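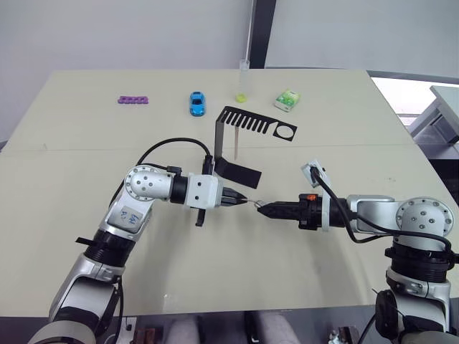
Gedusura Releases Urkatton 2, Planning Software for Two-Arm Handover Work

Gedusura today released Urkatton 2, a new version of its motion planning and control software for workcells in which two robot arms share one table. The release adds a handover planner, a revised contact monitor and a replay tool for looking at failed runs. It is available now to customers on a current support plan.

Handovers are a common step in bench automation and a slow one to program. One arm picks up a part, the other takes it, and for a short time both grippers hold the same object. If the two controllers disagree by even a small amount about where the part is, the arms push against each other. Most teams deal with this by slowing both arms down and teaching the positions by hand for each part.

Urkatton 2 plans the handover as a single motion. The planner treats the two arms as one system from the moment the first gripper closes until the second gripper has the part and the first has let go. It picks the meeting point, the angle of approach for each gripper and the order of release. Users can fix any of these and leave the rest to the planner.

Small parts were the main target for this version. With an item such as a small ring, the fingertips of both grippers end up very close together, and earlier versions often rejected the plan because the safety margin around each finger overlapped the other. In Urkatton 2 the margin can be reduced for named fingertip surfaces during the handover only. It returns to its full value once the grippers separate.

"People would send us a log and say the planner had given up, and the part was always something tiny," said Dalibor Skála, lead engineer for planning at Gedusura. "The old check was right to be careful, but it had no idea that the fingers were supposed to be close. We now tell it when that is expected and for how long."

The contact monitor has also been rewritten. It compares the torque expected at each joint with the torque measured, and it does so for both arms on a common clock. When the difference passes a limit set by the user, the software stops closing the grippers, holds position and reports which arm saw the contact first. Limits can be set per task. A separate limit applies while both grippers are holding the part.

Cables are now part of the collision model. Many bench arms carry a camera or sensor near the wrist, with a cable that loops back along the arm. Users can draw a simple envelope around each cable, and the planner will keep the other arm out of it. The envelope moves with the joint it is attached to. Gedusura recommends a generous envelope for cables that are not tied down.

The perception module accepts input from wrist-mounted cameras and from a fixed overhead camera, alone or together. It estimates the pose of the part before the first grasp and again after it, and passes the corrected pose to the second arm. Slotted racks and other fixtures on the table can be loaded from a CAD file or scanned in place. Clear items, such as test tubes, remain difficult for depth cameras, and the release notes list the settings that gave the best results.

Gedusura tested the handover planner on a set of 127 tasks using parts of different shapes. The planner found a usable plan without manual waypoints in 93 percent of them. Most of the remaining tasks involved long parts that left too little room for the second gripper. Those can still be programmed with waypoints, as in the previous version.

Hukgate, which builds bench automation for laboratories, used a preview of the software for nine weeks.

"We had a regrasp step that took one of our people nearly 2 days to set up each time the part changed," said Bernadette Lebrun, automation manager at Hukgate. "With the preview we loaded the new part, corrected one grasp angle and ran it the same afternoon. We did find problems with the replay tool on long recordings and reported them, and the release version has the fix."

The replay tool records joint positions, torques, camera images and planner decisions, and plays them back on one timeline. A user can stop at any point, change a setting and ask the planner what it would have done instead. Recordings are stored on the local controller. They are not sent to Gedusura unless the customer chooses to attach them to a support request.

Task files from the previous version open in Urkatton 2 without changes. Contact limits are the exception and must be entered again, as the units are different. A conversion table is included in the manual. Python and C++ interfaces are both supported, and the Steiner simulation package is included with every license.

An update in April will add support for mobile bases and for grippers with more than two fingers. Customers who want to try either feature early can apply through their support contact.

About Gedusura

Gedusura develops planning, perception and control software for robot arms used in laboratories, light assembly and research. Its products include the Urkatton planner and the Steiner simulation package.

Media and sales inquiries: please use the contact form on the Gedusura website. Technical questions about Urkatton 2 should go to the support desk, which is also open on Saturday mornings during the release period.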